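Retlow Adjustable Work Table, Model 7
Institutional Furniture > Tables > Work Tables

Item status: available to order
Sold by: Lomater Institutional Supply
Price: on request

Overview

The Retlow Model 7 is a height-adjustable work table intended for schools, libraries, textile rooms, repair workshops and shared studios. It has a solid beech top on a welded steel base and is supplied in two widths. The table is suited to standing and seated work and is built for daily use by more than one person.

The Model 7 replaces the Model 3, which remains supported for parts. Customers who own Model 3 bases may order the new top separately, provided that the cross rails carry the later hole pattern. The pattern can be checked from below without removing the existing top. Please consult the fitting sheet or write to the parts desk before ordering.

Construction

The top is made from full-length beech staves, glued edge to edge and sanded on both faces. Front corners are rounded and the long edges are lightly eased. The surface is finished with hard wax oil. Lacquer is available by special order, although a lacquered top cannot be spot-repaired and must be sanded back in full when it wears through.

The base consists of two leg assemblies joined by a pair of cross rails. Height is set by a removable crank, which fits on either end of the table. The crank socket is recessed and does not project past the line of the top. When the crank is taken out the height is locked, a feature requested by several school districts.

Each leg ends in a leveling foot with a rubber pad. Locking casters may be ordered in place of the feet. Casters raise the lowest setting slightly, and purchasers with seated users should take this into account.

Widths

Standard: suited to a single user, or to two users facing one another.
Wide: suited to cutting, folding, sorting and layout work. The wide version has a third cross rail and ships in two cartons.

Both widths have the same depth. Tables may be placed side by side and joined with the connector plate listed under Accessories. Joined tables must be raised and lowered together, and the plate should be removed before any one table is adjusted.

Finish and care

Wipe the top with a cloth that has been wrung out well. Do not leave standing water on the surface. Solvent cleaners and abrasive pads will remove the oil and should not be used.

Re-oil once a year in ordinary use, or twice a year in rooms where wet materials are handled. Sand lightly along the grain, remove all dust, apply a thin coat and wipe off the excess before it becomes tacky. Allow the top to cure overnight before it is put back into service. Oily cloths must be laid flat to dry outdoors or stored in a closed metal container.

Small dents can often be raised with a damp cloth and a warm iron. Deeper cuts are best left alone unless they catch on fabric. A full refinishing guide, prepared by Ivar Eklund of our workshop, is sent with every order and is also available from the parts desk.

The steel base requires no regular care. The crank spindle is greased at the factory and should be greased again if it becomes stiff or noisy.

Accessories

Connector plate, pair
Under-top drawer, shallow, with lock
Steel lower shelf, standard or wide
Clamp-on tape measure holder, left or right
Replacement crank
Locking casters, set
Wallner felt cover, gray or green

The drawer and the lower shelf may be fitted together. The drawer cannot be fitted to a wide table directly beneath the third rail, and its position should be marked on the order form.

From the Lomater customer bulletin, May issue
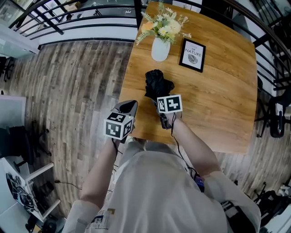 3 min read

Choosing a table height for shared rooms
By Padmavathi Fernandes, Furniture Planning

A table that serves one person can be set once and left. A table in a shared room is a different matter, and most of the complaints we receive about work tables concern height. The usual cause is a setting chosen on delivery day by whoever happened to be present.

For light handwork done standing, the surface should sit a little below the elbow. For pressing, kneading or cutting through thick material it should be lower, so that the weight of the upper body can be used. For close work such as hand stitching it should be higher - many people prefer it above the elbow, with the forearms resting on the top.

The textile room at the Handham Adult Learning Center uses almost all of this range in a single day. Nusrat Nanayakkara, who manages the room, has marked three heights on each leg with colored tape and keeps the crank on a hook by the door. Classes set the tables before materials are brought out. The arrangement cost very little and has been adopted in the bookbinding room next door.

Where a table cannot be adjusted between sessions, we recommend setting it for the tallest regular user and providing a platform for others. Stooping over a low surface is harder on the back than most people expect. Seated users should be given a table of their own wherever space allows.

Lighting deserves attention as well. A raised top brings the work closer to a ceiling fixture and may place it in the user's own shadow. After any large change in height, check the position of task lamps.

Ordering and delivery

Orders are accepted from institutions and registered businesses. Tables are delivered flat, with the top wrapped separately. Assembly requires two people and the hex key supplied. Installation may be arranged through Trygve Sjöberg at the delivery office, who should also be told of any stairs, narrow doors or restricted unloading hours.

Tops should rest in the room in which they will be used for at least two days before assembly. Leave the wrapping open at both ends during this time.

Warranty

The base is covered for seven years and the top for three years against faults in material and workmanship. Ordinary wear, water damage and changes in color from sunlight are excluded. Claims should include the serial number, found on the inner face of the left cross rail bracket, and should be addressed to Hafþór Overgaard, Warranty and Parts.

Related items

Retlow Work Stool, beech seat
Retlow Cutting Table, fixed height
Wallner Mobile Storage Rack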